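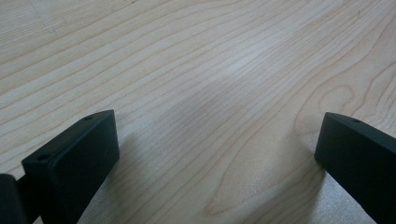
Photo: Kanokwan Sukprasert

Pale table top, what finish would you use?

tableleaf83
Looking for advice on a light wood table, maple-like color with long thin grain lines. The surface is smooth and somewhere between matte and satin. It gets used for meals and for setting out dishes. I want to keep it pale. The last table I oiled went yellow by March and I never liked it after that.

Driss Ragab
Water-based poly, matte. Three coats, sand lightly with 400 grit between them. Mine has held up fine and the color barely moved.

sesia_porch
I'd go with hardwax oil. Poly looks fine until it gets a scratch, and then you have to redo the whole top. With oil you fix the one spot.

Driss Ragab
You also have to re-oil it every year. I'm not clearing my kitchen table every year.

sesia_porch
It takes an evening. And OP asked about keeping it pale, so get one with a little white pigment in it.

tableleaf83
I used a plain one last time, so that may have been the problem. Second photo has the cloth and the black plate on it. The cloth is blue and white stripes and only goes over the right part of the table. There's a black wire rack too.
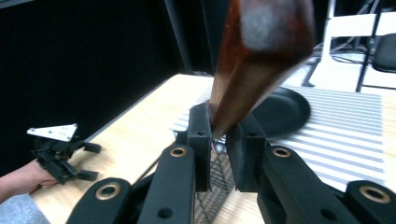
Cloths, racks and scratches

millstreet212
Whatever you put on it, watch the wire rack. Mine left fine marks all over a satin top. Stick felt dots under it or stand it on the cloth.

sesia_porch
Agree on the felt. Wash the cloth before you leave it on new finish, blue dye can transfer.

Driss Ragab
Never had dye come through poly.

tableleaf83
Felt dots are on the list. I'll try both finishes on the underside and see which one stays lighter.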